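Home | Reviews | Tools | Methods | Contact
Filed under: Bench Tests
3 min read

Review: the Levberg hand-held gripper method, after 300 demos
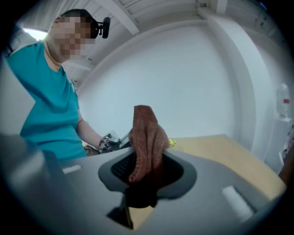
Gerrit Joubert reckons I'm going too easy on it. His view is that a hand-held gripper only ever teaches the robot what the hand-held gripper can do, and anyone wanting proper finger work should save their money.

Fair enough. Still like it.

Quick version. You hold the gripper, do the job yourself, the recordings train the policy, the arm has a go later. No arm needed while you collect. We ran the Levberg kit at Saddale in November, soft goods only. Leather-like stuff, folds, creases, all the things that make a rigid-object policy fall over.

Results. 300 demos, 9 different items. Arm did fine on flat flaps. Bulky gathered shapes, not so much, it kept closing on a fold and calling it an edge. Added another 146 demos (446 all up) of only the awkward ones and that helped more than any amount of fiddling with the training settings. Wish we'd done it first.

Good bits: learning curve is short. Imogen Hebden was collecting usable runs before lunch. Handle is comfy enough. Moving between tables is a breeze, we did 2 rooms with the same kit and the policy didnt much care.

Bad bits: wrist gets sore. The circular wide-angle view bends every straight line in the room, takes a while to get your eye in when your checking footage. Manual is thin. Colour settings are buried three menus deep, why.

Compared with teleop on the Ackroyd arm: faster to collect, messier data, way less swearing.

Would I buy again? Yep, for soft stuff. For small screws, ask Gerrit.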